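Stullwood Hall – kitchen and servery walk-through
Checked by Arvo Kuusisto, Sep 3, 2018

Great result this time! Last visit left us a long list and most of it is gone. Comments are under each item, so please read them before the October bookings start.

## Entry and exits

- [x] Both exit doors open fully from inside
- [x] Exit signs lit
- [ ] Ramp handrail firm – *bottom bracket still has some wobble, Gemside have been asked to quote*

The new latch on the side door is a beauty. One finger and it opens.

## Kitchen

- [x] Extinguisher on its hook, gauge in the green
- [x] Fire blanket beside the stove
- [x] Fridge at or below 4 degrees – *thermometer is now on the middle shelf, leave it there*
- [x] Range hood filters clean – *really clean, whoever did these, thank you*
- [ ] First aid kit complete – *no burn gel, only two large dressings*
- [ ] Knife block – *replace, the slots are splitting*

Kettunen serviced the dishwasher and left the sheet in the red folder. Rinse temperature is good. They'd like the salt topped up every 500 cycles, and the counter was on 12 when I looked, so we're well ahead.

## Servery

- [x] Urn cord tagged and in date
- [x] Cold drink dispensers – taps close properly, drip trays emptied after use
- [x] Tables lock when unfolded
- [ ] Non-slip mats – *eight needed, we have five*

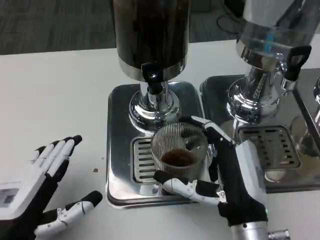 *Servery: drink dispenser on its steel drip tray, slotted grate at the front left.*

Please lift the grates out when you wash up and do the corners with the small brush. Syrup gets in there and the ants find it by morning.

## Storeroom

- [x] Nothing stacked above shoulder height
- [x] Chemicals on the bottom shelf, lids on
- [x] Ladder feet – *new rubbers from Drollavard, lovely and grippy*
- [ ] Light switch cover – *cracked, tape is not a repair!*

## To do before next check

1. Burn gel and dressings
2. Three mats
3. Switch cover (electrician)
4. Chase the handrail quote

I'll bring a knife block from home if the budget is tight – we have a spare.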